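The Year We Stopped Sharing a Calendar

Sanaa Shawky and Lahcen El-Sayed had been married for 20 years when they gave up the calendar. It was a shared one, colour-coded, and it lived on both their phones. By April it held nearly everything except time together.

"I was getting a reminder to call my own husband," Shawky says. "I'd swipe it away and keep working."

They now have a standing dinner at Hajji, a small place with bad parking, and whatever comes up between dinners gets talked about in the kitchen. 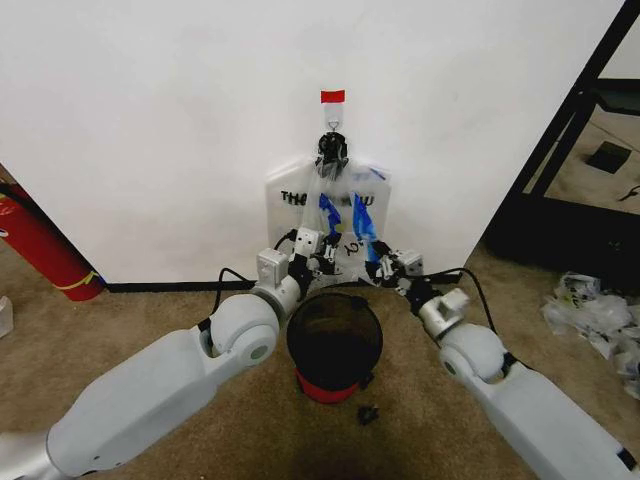

El-Sayed found the change harder than his wife did. He is 43, manages bookings for the tent hire firm Tatotent and likes to know what's coming. For a while he left notes about errands on the fridge, until Shawky pointed out that it was the same calendar on paper. Now an errand gets a clear plastic bag clipped to a hook on a white wall, low enough to hang down near the carpet, and whoever is going out takes it.

His sister, Asmaa, thinks they're both mad. She and her husband still book everything, including arguments, which they hold at 8 p.m. once the kids are asleep.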